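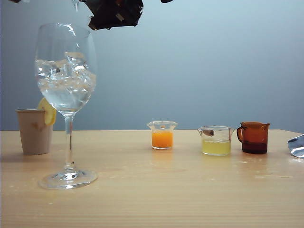
# Geslow Bench Practice Kit, second edition

The Geslow kit is a code of practice for small robot arms that handle glassware, liquids and food on an open bench. For $859 plus freight you get a spiral-bound manual of 60 pages, 11 laminated setup sheets, a cable gauge, a drip tray and a licence to copy the record forms inside one organisation. There is no software. A PDF is supplied, locked against editing, which caused trouble covered further on.

I used it through September at our Hostdale workshop, on a drink preparation task: one arm, one gripper, stemware, pouring vessels, ice, juice and lemon. Lavanya Bangera ran the setups and Samer Majali did the sign-offs. We had been working from a two-page checklist inherited from Avley, and the question was whether the kit justified replacing it.

## What it covers

The manual has nine sections. Risk assessment comes first and is short. It assumes you already have an assessment for the arm itself and deals only with what the bench adds: breakable items, spill paths, sharp edges after breakage, and the temptation to reach in and straighten something while the arm is enabled. It does not claim to replace the machine safety standards that apply to your site, and says so on the first page.

The middle sections are the useful ones. They deal with layout, fill levels, cable dressing, gripper approach, and resets between runs. Each rule is a single numbered sentence, followed by a test that one person can carry out at the bench. Rule 4.3, for example, requires breakable items to be placed so that the arm can reach its home pose without crossing above any of them. The test is to jog home at reduced speed with plastic stand-ins and watch from two sides.

The later sections cover records, incident reporting and training. They are adequate. Anyone with an existing quality system will skip them.

## Layout

The kit recommends a single row along the back half of the bench with the front half kept clear. The clear strip gives the arm a place to recover and gives water somewhere to go before it reaches an edge. We adopted this without changes. A clear measuring cup and an amber pitcher side by side along the back are easy to tell apart from standing height, and the operator can check levels without leaning in.

Two weaknesses. The sheets treat every vessel as a cylinder with a footprint, and a stemmed wine glass is poorly described that way. The bowl is what the gripper meets and the foot is what tips. We ended up drawing two circles per glass, one for the foot and one for the widest part of the bowl, and working to the larger. Handles and spouts also get no mention. A pitcher with its handle turned toward its neighbour occupies a different envelope from one with the handle facing out, and handle direction ought to be on the sheet. Lavanya has added an arrow in marker.

Transparent items receive half a page. The advice is to fix the lighting, keep the wall behind the bench plain, and not rely on detection of an empty clear vessel unless it has been verified under that day's light. All sound, and all too brief for a kit sold to people who work with glass.

## Fill levels

The default limit is two-thirds of the vessel, measured with everything in it. Ice counts. This is stricter than the Avley checklist, which set the limit on liquid alone and left the operator to add ice afterwards. With a wide bowl the difference matters: a glass that passes on water alone can finish close to the rim once the cubes go in.

The kit's test is a strip of tape on the outside at the limit, removed before the run. Fine on a beaker. On a curved bowl the tape lifts, and we now use a card template held against the glass.

Garnish is not covered at all. A lemon slice on a rim shifts the contact surface and overhangs the footprint. We wrote a local rule: garnish is part of the vessel, the envelope is measured to its outer edge, and it is checked again after any contact.

## Cable dressing and approach

Section 6 is the best in the manual. It requires that no cable on the arm hang lower than the gripper body in any pose used near the bench, and that the lowest point of any loop be checked at full wrist rotation. The gauge is a stepped plastic block placed under the wrist. If the cable touches the step for your tallest nearby item, the setup fails.

We failed it immediately. The cable on our wrist curves around the front and drops in a loop to just above the table, which is acceptable over bare wood and a poor arrangement beside stemware. The Avley checklist asked only whether cables were "secure", and ours had been ticked every time.

The horizontal approach rules are good as well. The gripper has to come in from a side with no second vessel behind the target, or the speed drops to the lower of the two listed limits. With a wine glass and a paper cup close together at one end of the row, the lower speed applies from the right. Paper cups are given their own line in the table — they move at very small contact forces, and the manual asks for them to be weighted or taped in trials where they are not the target.
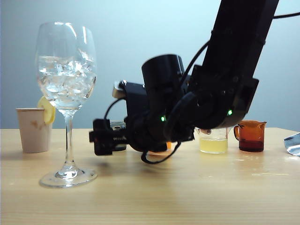

## Resets and records

A reset takes longer under this kit. The form asks for item positions, fill levels, gripper state and bench condition, signed by someone other than the operator. Samer objected to the second signature and then kept it, on the grounds that he had sent two forms back in the first week for fill levels copied from the previous run.

The forms are supplied in portrait with very narrow columns. The locked PDF means you cannot widen them or insert a local rule, and the licence permits copying but not alteration. We asked Geslow about this and were told an editable set is sold separately. At this price it should be in the box.

Surface condition is handled by a simple instruction to wipe down and inspect between runs, with a note to log scuffs and marks so that they are not mistaken for fresh residue. We photographed our tabletop once and attached the print to the form.

## Against the alternatives

Wyss publishes a shorter guide at a lower price. It is better on emergency stop placement and operator position, and it says nothing on cables or liquids. For dry pick-and-place I would buy that one. The Avley checklist costs nothing and remains usable as a daily start-up card, provided the cable line is rewritten.

## Verdict

Recommended for any bench where an arm works beside open liquids or stemware, with reservations about the forms. Sections 3 to 6 account for most of the value. The drip tray is too shallow and we have stopped using it.

**Good:** testable rules; cable gauge; fill limit that includes ice.

**Poor:** locked forms; thin treatment of transparent items; nothing on handles, spouts or garnish.

**Buy if:** you have no written practice for glassware, or the one you have uses the word "secure".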